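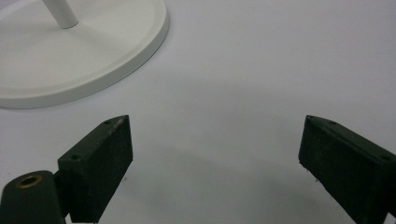
Pinza manual Zelico: notas tras 300 demostraciones

Llevo desde octubre usando el kit Zelico para grabar demostraciones de manipulación. Lo compré a Flindum, que lo sirve en 14 bolsas numeradas, sin montar. El manual está en inglés y el paso de ajuste del recorrido remite a una figura que falta en mi copia.

Mecánica

Los dedos son bloques rectangulares de un verde muy oscuro, casi negro, con acabado algo rugoso y orificios pequeños en el canto superior. La articulación del dedo izquierdo gira sobre un casquillo de color latón. Mi unidad tenía holgura lateral de serie; apretar más el eje la reduce, pero endurece el gatillo. He optado por dejar algo de juego.

Los bordes ya muestran motas claras y roces. Afecta solo al aspecto. Sobre mesa blanca, con la pinza abierta, los dos dedos contrastan bien con el fondo y la segmentación no da problemas.

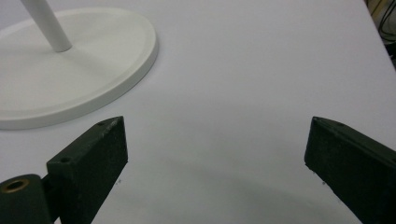

Software

Brestum, el programa incluido, exporta cada sesión a una carpeta y sincroniza apertura y vídeo. De 300 tomas perdí 43, todas con la versión inicial. Desde la actualización, ninguna. Sigue sin permitir renombrar tomas en lote.

Precio

711 euros con envío. El equivalente de Björklund llega montado y calibrado, pero no vende dedos sueltos. Pendiente: medir la repetibilidad de la apertura con galgas.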